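How a Metal Bin Works

Print this page
E-mail this page

A bin is a container with an open top. People use bins to hold parts, food, toys, clothes, and tools. Some bins are made of plastic, some of wood, and some of metal. This page is about metal bins: how their shape helps them do their job, and how their surfaces change with use.

What is sheet metal?

Many metal bins begin as flat sheets. Sheet metal is metal that has been rolled until it is thin. Steel is the most common kind. It is strong for its thickness, and it can be bent without breaking.

A machine called a press brake bends the sheet along a straight line. The line where it bends is called a fold. A flat piece of metal flops about easily, but a folded piece is stiff. You can test this with paper. Hold a sheet by one end and it droops. Fold it once down the middle, open it halfway, and hold it again. It stays straighter.

At the Jorkthorpe works of Kismont, a company that makes storage bins, one medium bin takes 6 folds. The corners are then joined by welding. Welding means melting the edges of two pieces so that they become one piece when they cool.

Why do some bins have sloping sides?

A box with straight sides has sharp corners at the bottom, and small items get stuck there. If the sides slope inward, gravity pulls the items toward the middle of the floor. An item on a steep slope slides. An item on a shallow slope may stay where it is. The force that holds it in place is called friction.

Friction depends on both surfaces. A steel bolt on smooth steel slides easily. A rubber ball or a shoe with a rubber sole grips much more. The makers of the Harries bin tested their sides with 17 different items before they chose the angle of the slope.

Sloping sides have a cost. The floor of the bin is smaller than the opening at the top, so the bin holds less than a straight box of the same width and height.

What is the coating for?

Steel contains iron. When iron meets water and oxygen, it forms rust, a reddish-brown material that is weaker than the metal. Paint keeps water and air away from the steel. A painted surface lasts well until it is scratched or rubbed.

Paint wears away in different ways:

Scratching - a hard edge cuts a thin line in the surface.

Scuffing - something rubs over a wide area and leaves it dull or cloudy.

Flaking - the paint lets go of the layer underneath and comes off in pieces. The edge of the paint that is left is usually uneven.

The floor of a bin often has the most scuffs. Things land on it and are dragged across it.

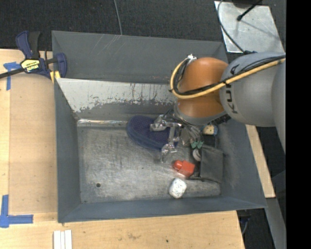

What are holes in a bin for?

A hole in the floor of a container can have several uses. It can let water drain out after washing. It can also hold a bolt that fixes the container to a bench. A drain hole works best at the lowest point, and it must be smaller than the items in the bin.

How is a metal bin cleaned?

First the bin is emptied. Dust is brushed out, and the inside is wiped with a damp cloth and a little soap. Then it is dried - water left in a scratch can start rust. Wire brushes remove rust, but they also remove paint, so a worn bin may need a new coat. In one year the Tolus repair shop repainted 2,690 bins. Each coat took 7 hours to dry.

Words to know

Coating: a thin layer that covers a surface.
Friction: a force that resists sliding.
Weld: a joint made by melting metal.

Print this page
E-mail this page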